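Workshop tips: keeping the Relo running on carpet

These notes cover the Relo with the standard two-finger gripper and the Plirneck charging dock. They assume the machine works indoors on carpet tiles, picking up shoes, cushions and other soft things. Most faults we see on these units start at floor level.

Wheels and casters

Switch off at the main switch and wait for the status light to go out. Tip the base back onto a folded blanket. Hair and carpet fibre wind round the axle on the inner side of the wheel, where a brush will not reach. Cut the winding with a seam ripper, working away from the rubber, and pull the pieces out with tweezers. Do not oil the axle. The bearing is sealed and oil only collects fluff.

Check the tread for flat spots. A worn wheel goes in a pair with its partner, never singly, or the machine will drift to one side and the odometry will be out.

Fingertips

Wipe the tips with a damp cloth and a drop of washing-up liquid. No solvents – they harden the pads. If a tip has lifted at the edge, peel it off completely, clean off the old glue and fit a new one. Leave it for 9 hours before gripping anything. After fitting, run the gripper zero from the Zulu menu. Ours reads 1,077 closed and 1,384 open; write your own figures on a label inside the battery cover and compare them each June.

Floor and cables

Before a run, look at the floor from the height of the machine's sensors. Thin black flex on grey carpet is easily missed, and a loop that lies flat in the morning may be standing up by evening. Bring slack back to the wall and clip it along the skirting board.

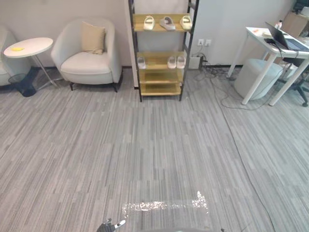

Can the dock share an extension lead with other equipment?

It can, provided the total load stays within the rating printed on the lead and the dock's plug sits firmly. Don't plug one extension into another.

Dock contacts

Rub the two brass contacts with a dry pencil eraser, then wipe away the crumbs. If the machine docks but fails to charge, press each contact down with a fingertip, dock unplugged. Both should spring back at once. A sticking contact means a new spring, Floltumura kit 5, held by two screws under the front lip. The shorter screw goes on the left.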